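How to Work Out Whether a Machine Could Sweep Your Path Yet

4 min read

Every autumn I get the same question from people on our street in Lurnton, usually while they're leaning on a rake and looking a bit sorry for themselves: can't a robot do this by now? We have robots that vacuum the lounge and robots that mow the lawn, so surely leaves on a path can't be much harder. Well, I've spent more weekends on this than I'd like to admit, and my answer is "partly, and it depends on your path". What follows is the way I go about checking one, and you can do the whole thing with a tape measure, a rake and a cup of tea.

Start with the surface, as it decides nearly everything else. Smooth concrete or pavers are the easy case. A small outdoor sweeper with a rotating brush will trundle along quite happily and fill its bin. Gravel is another matter altogether (I learned this the messy way at my sister's place), as a brush that's stiff enough to lift a leaf is usually stiff enough to fling stones too. For gravel you want air, meaning a blower or a gentle vacuum, and you want it set low.

Next, have a look at the edges. Walk the full length and notice what the path runs up against.
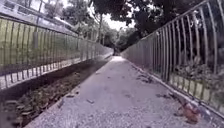 A straight run with something solid down both sides is lovely for navigation, and most machines can hold a line on it without much fuss. What they do less well is tidy up along that line. Leaves drift to the edges and bunch up there, and a round machine with a brush in the middle will go past a pile against a kerb all day long. If you're shopping, ask to see it work beside a raised edge before you ask about anything else.

Then do what I call the soil test. Where bare ground or a garden bed meets the path with no lip between them, stand a few steps back and ask yourself whether you'd know exactly where to stop raking. You would, of course! A machine sees brown leaves on brown earth beside grey stones, and it may well decide the whole bed needs cleaning. A row of edging or a boundary wire fixes this nicely and doesn't cost the earth.

Now time yourself doing the job by hand. Rungnapa Nakpan and I did this on a Thursday in May, on a path 30 metres long, and she had it raked in roughly 4 minutes while I was still looking for my gloves. Keep your own number handy when you read the brochures. By the time you've charged a machine, carried it out, emptied it and freed the twig from its wheel, you may find the rake is still well ahead.

Last of all, think about shade and damp. Trees overhead mean more leaves, naturally, but they also mean dark patches next to very bright ones, and some cameras struggle with that. Wet leaves stick down flat, too, and a blower on a low setting won't budge them. Try a dry afternoon first and see how you go.

For my own path I've settled on letting a machine do the middle once a week, and I follow along the edges with the rake.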